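Visit report: the Purnov washroom training hall
12/20/21

Purnov sells bathroom fittings to hotels and offices and runs a training hall next to its warehouse in Kohlhase. We had asked for a visit in the spring and got a date in the winter. The drive is 118 miles each way from Kodstead. We left at six in the morning and were let in at the side gate, because the front lot was being resurfaced.

Coffee first, then sign-in, then a short talk about the hall. It has 2,000 square feet of floor and used to hold returned stock. Now it is used for showing fittings to buyers and for teaching the people who have to clean them. Our group had come for the second part. Most of us look after small office buildings, and toilets with a raised back housing are starting to turn up in them.

The cleaning session

The part of the day I had been waiting for was the hand cleaning of a toilet with the lid and seat up. Purnov teaches this dry cloth first, damp cloth second, spray never directly on the housing. The liquid goes on the cloth, folded in quarters, and the cloth goes on the toilet. Every cloth is purple in this hall. The color is for toilets and nothing else, the same as our red ones at home.

The order taught is top to bottom and back to front: lid, underside of the lid, hinge line, seat, rim, outside of the bowl, foot. The hinge line gets the most time. Dirt sits where the seat meets the housing, and a quick wipe goes straight over it. They want the cloth held flat with the fingers and pressed along the joint.

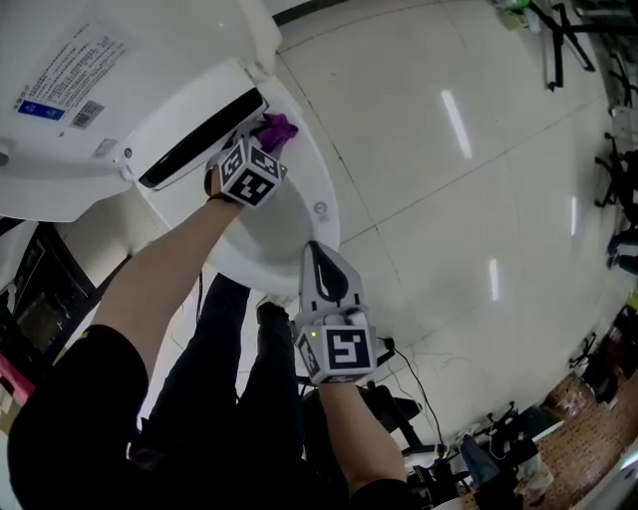 Anum

Stickers on the underside of a lid are a nuisance to clean around, and this lid had a printed label, a barcode and a small blue one. The advice was to wipe along them from the middle outward and leave the corners alone. Once a corner lifts it collects lint, and then someone picks at it, and then you have glue to deal with. If the label carries the model information it should stay on anyway. I have peeled off a few in my time and regretted it when ordering a part.

The floor in that part of the hall is large glossy white tile with thin grout lines. It looks very clean under the ceiling lights and I would not want it in a building of mine. Every drip shows. For training I can see the point, as you find out right away how much water you are spilling.

We asked about the black panel at the hinge edge. The answer was to treat it like the rest of the housing: damp cloth, no scouring pad, no powder. Pads leave a haze on dark plastic that does not come out again. One member of our group has a whole floor of seats like that already.

The room

The hall is plain. A big curved white wall takes up much of the middle, and the ceiling is white too, with tube lights. I heard two people say it was hard to judge distance with that much white, and I agree. It did make the purple cloths easy to spot. There are no stalls or partitions, so a group can stand on more than one side of a toilet and see what the hands are doing. In an ordinary restroom the third person back sees nothing but shoulders.
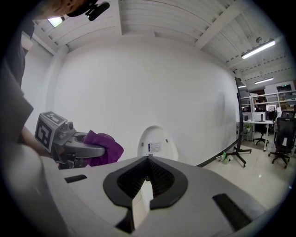

Kodstead Building Care Club – Visits and Training

Cloth handling had its own short slot, and I thought it was the most useful piece of the morning. A bunched cloth reaches into a tight curve but wipes unevenly on a flat surface. A folded cloth does the opposite. They teach you to fold for the lid and the outside and to bunch for the inside of openings. Sounds obvious written down. I had been bunching for everything.

They also went over when to change the cloth. Purnov's rule is one cloth per toilet, no exceptions, even if it still looks clean. In our buildings that means more washing. A pack from their store is 27 dollars, and I did not think that was a bad price for the thickness. Wash without softener, dry on low.

The microfiber they use has a knitted loop on it. It grabs well and it also catches on rough edges, so they suggest checking an opening with a finger before pushing a cloth in. Leave enough hanging over the front to get hold of it again. A cloth that slides all the way down is a job for gloves. 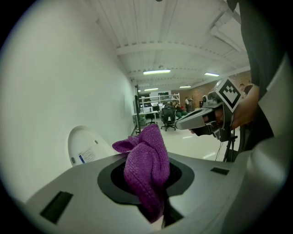 Lunch and the warehouse

Lunch was soup and sandwiches in the staff room. The vegetable soup was good and there was not enough of it.

Afterward we walked through the warehouse, which was mostly pallets. Seats are stored flat in cartons, never on edge. Spare hinges are kept in open bins by the loading door, and the bins are labeled on two sides so they can be read from either aisle. I have copied that idea for our supply closet.

Practical notes for the next group

Visits take four hours including lunch. Wear shoes with some grip for the tile. Gloves are handed out at the door, but the large size was gone by the time I got there – bring your own if you have big hands. Parking is on the gravel strip behind the warehouse until the front lot is finished.

The next open date is in February. Put your name on the sheet by the club room door if you want a seat in the van.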